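木材表面涂饰 课程讲义
第四讲 清漆、光泽与打磨

任课:Mortimer Ferreira
课前请读完第三讲关于木材含水率的部分,本讲不再重复。

本讲讨论透明涂饰,也就是能看见木纹的涂层。不透明色漆放在第六讲。先从光泽说起:光泽高的台面会把灯光集中反射回来,形成边界清楚的亮斑;哑光台面把光散开,亮斑变大变淡。 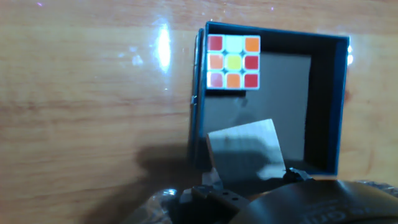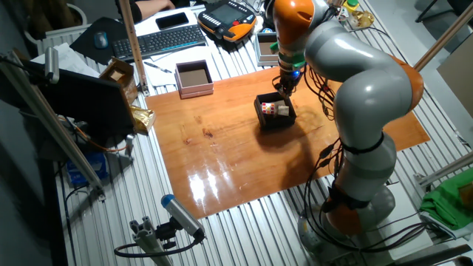 两张图里的木质表面都带光泽,都有白色反光。

一、光泽的来源

涂层表面越平,镜面反射的比例越高。光泽由三方面决定:树脂本身的折射率、表面的微观起伏、涂料中有没有消光粉。消光粉多为二氧化硅,颗粒留在漆膜表层,使表面略微粗糙。

用光泽计测量时,常用的入射角是60度。高光样板改用20度,哑光样板改用85度。记录读数必须同时写明角度,否则数据不能互相比较。

测量时探头沿木纹方向放置。横过木纹测得的数值往往偏低,开孔材(如白蜡木、橡木)尤其明显。

二、常用清漆的类型

1. 虫胶漆。以酒精为溶剂,干得快,修补方便,新层会溶入旧层。不耐酒精,不耐热,遇水容易发白。

2. 硝基清漆。挥发干燥,各层之间互溶,易打磨抛光。漆膜较薄,耐化学品性一般。喷涂时相对湿度过高会泛白,可加少量慢干溶剂缓解。

3. 油性清漆。靠氧化交联成膜,干燥慢,颜色偏黄,会随时间继续加深。刷涂时容易落灰。

4. 双组分聚氨酯。硬度和耐磨性好,适合台面和地板。混合后有使用时限,超过时限即使看起来还能流动也不要再用。含异氰酸酯,操作时须戴合适的呼吸防护。

5. 水性清漆。气味小,颜色浅。第一遍会使木毛竖起,干后须轻磨一次。

课上用的两种样漆为 Clovex(水性)和 Tadus(双组分),技术说明书在资料柜第二层,借阅后请放回原处。

三、打磨

白坯从120目开始,经180目,到240目为止。再细的话,着色时染料吃不进去。水性漆的白坯先用湿布擦一遍,干透后再用240目顺纹轻磨。

层间打磨用320目或400目,目的是去掉颗粒并让下一层附着。磨到表面均匀发雾即可。边棱处漆膜最薄,只带过一两下,磨穿后很难补得看不出来。

打磨后先吸尘,再用粘尘布擦。粘尘布不要用力压,蜡质残留会引起缩孔。

四、常见缺陷

橘皮:黏度过高,或喷枪气压不足。
流挂:一次涂得太厚,立面上多见。
针孔:管孔未填实,空气受热膨胀后冲出。
发白:潮气凝在未干的漆膜里。
缩孔:表面有油、蜡或硅酮污染。
刷痕:涂料流平时间不够,或反复回刷。

判断缺陷时让灯光从侧面低角度照过来,人站在灯的对面看。正上方的灯只能看出大的不平。

五、实习安排

每组领样板3块,尺寸相同,背面用铅笔写组号和涂料名称。第一块只做底漆,第二块做底漆加一遍面漆,第三块做底漆加两遍面漆。每块都测20度和60度光泽,沿木纹取三个位置,填入附表。

喷涂间由 Hamisi Obura 负责,进入前先在门口登记。废溶剂倒进红盖金属桶,沾油的擦布摊开晾在架上,不能揉成团扔进垃圾桶。干性油氧化放热,堆在一起会自燃。

实习报告于2018年12月10日前交到办公室,手写、打印均可。报告里要附原始读数,涂改处签名。

六、思考题

同一种清漆涂在枫木和橡木上,为什么后者读数的离散程度更大?
台面使用几年后,手常接触的地方反而变亮,试从表面起伏的角度解释。
如果客户要求哑光,但又要求高耐磨,面漆和底漆分别怎样选?

下一讲内容为着色与擦色,请带一件旧工作服。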